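겨울이 되면 세안 직후 얼굴이 당긴다는 사람이 많다. 난방을 켠 사무실에서 하루를 보내고 나면 볼과 입가에 각질이 일어나고, 화장은 오후부터 들뜬다. 크림을 더 두껍게 바르는 것으로 해결하려는 경우가 흔한데, 먼저 살펴볼 것은 세안 방법이다.

피부 가장 바깥쪽의 각질층은 수분이 빠져나가는 것을 막는다. 각질 세포 사이를 채우는 지질이 줄면 이 기능이 떨어진다. 뜨거운 물과 세정력이 강한 제품은 피지와 함께 이 지질까지 씻어 낸다. 여름에 잘 맞던 폼 클렌저가 겨울에 따갑게 느껴지는 것도 이 때문인 경우가 많다.

## 아침 세안은 가볍게

건성 피부라면 아침에는 미지근한 물로만 헹궈도 된다. 지성이거나 밤에 유분이 많은 크림을 발랐다면 약산성 세안제를 소량 쓴다. 저녁에는 자외선 차단제와 화장을 지워야 하니 세안제를 쓰되, 거품을 얼굴에 올려 두는 시간을 1분 안으로 줄인다. 수건으로 문지르지 말고 눌러서 물기를 닦는다.

스크럽과 필링 제품은 각질이 보일 때 더 찾게 되지만, 당기고 붉은 피부에는 쉬는 편이 낫다. 레티놀을 쓰고 있다면 횟수를 줄이고 피부가 진정된 다음 다시 늘린다.
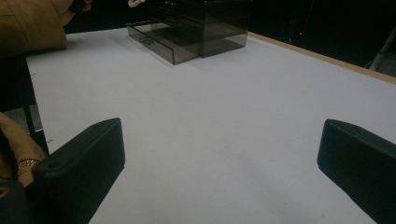

## 보습제 고르기

성분표에서 글리세린과 히알루론산은 수분을 끌어당기는 쪽, 세라마이드와 스쿠알란은 장벽을 보완하는 쪽으로 보면 된다. 겨울에는 두 가지가 함께 든 제품이 쓰기 편하다.

본지는 12월 한 달 동안 보습 크림 세 가지를 써 봤다. 사라노(Sarano)의 크림은 질감이 묽어 화장 전에 바르기 좋았지만 저녁까지 가지는 않았다. 프린돈(Prindon)의 밤은 가장 되직하고 향이 없다. 볼과 입가에만 덧바르는 용도로 알맞았고 이마에는 무거웠다. 가넴(Ghanem)의 로션은 두 제품의 중간쯤으로, 펌프 용기라 덜어 쓰기 쉬웠다. 펌프가 끝까지 눌리지 않을 때가 있었던 점은 아쉬웠다.

## 바르는 순서와 실내 습도

세안 후 물기가 조금 남아 있을 때 묽은 것부터 바른다. 토너를 여러 겹 바르는 방법은 시간이 걸리는 데 비해 차이가 크지 않았다. 한 번 바르고 크림으로 넘어가도 충분하다.

실내 습도는 40~60% 정도로 맞춘다. 가습기는 매일 물을 갈고 얼굴에 직접 닿지 않게 둔다. 입술에는 자기 전에 바셀린을 얇게 바른다. 손은 씻을 때마다 핸드크림을 바르는 것이 좋고, 설거지할 때는 장갑을 낀다.

이렇게 해도 가려움이 이어지거나 갈라진 곳에서 진물이 나면 화장품을 바꾸지 말고 피부과 진료를 받아야 한다.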